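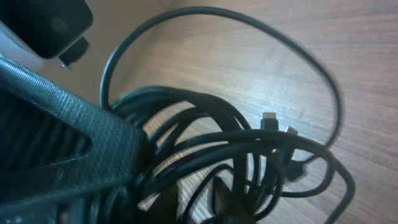

The gripper at the black cables, seen from the wrist camera.

What the second arm will really cost

Wednesday, March 12, 2025

I promised in February to write down the budget for the second arm, and now I have most of the numbers. I work on this in the evenings, in one room of my flat, and the money is my own, so please do not read it as advice for a company.

The project is still called Stovside. The aim did not change: one arm should take a cable out of a mixed pile and put it in the right tray. With a single arm I can grasp a cable, but I cannot hold the rest of the pile still at the same time. I tried for many weeks to solve this in software. I do not want to spend one more winter on it, therefore I will buy a second arm.

I compared two offers. The first is a ready-made kit from Nava, with motors, controller, power supply and all screws. It costs 498 pounds with delivery. The second way is to order the motors and boards separately from Wike and to print the other parts. On paper this is cheaper, but I made the same calculation for my first arm and I was wrong by a large amount. I forgot the tools, the second order of bearings, the filament for the parts that failed, and the postage, which I paid four times. This time I take the kit.

The arm is however only one line in the list. My present computer has not enough USB ports and the graphics card is too old for two camera streams and the model together. I had hoped to postpone this. I looked at used machines for a few weeks and did not find one that I would trust, so a new computer is in the plan and it is by far the biggest item.

After that come the small things: another wrist camera, a powered USB hub, clamps, a lamp that does not flicker, spare finger tips for the gripper. Each of them looks like nothing when you see it alone. Together they make 161 pounds, and I have left out the trays, which I will take from the kitchen.

The total for everything, computer included, is 1,761 pounds. I had to read it twice.

I will divide the buying in 2 steps. The computer comes first, this month, because it is useful also with the arm I have now. The kit and the small things I will order in early summer, if the price stays the same. Nava told me by email that they hold the offer for ninety days, but I have this only in one sentence and not in a proper quotation, so I will ask again.

Some things I decided not to buy. A depth camera would be nice – black cables are difficult for the normal one, and a shiny connector is difficult in another way – but I was told that thin black objects are a problem for many depth cameras too. I would like to borrow one and test before I pay. I also do not buy the aluminium table frame. The table with the wood pattern stays, although the grain is sometimes confusing for my detection.

There is still one open question, the software licence. I use Unside for labelling the recordings, and the free plan has a limit for storage which I will reach sooner with two cameras. The paid plan is monthly, and I do not like monthly costs for a hobby. Maybe I will keep fewer recordings, or move the old ones to an external disk. If you have experience with this, please write in the comments which solution you took and if you are happy with it.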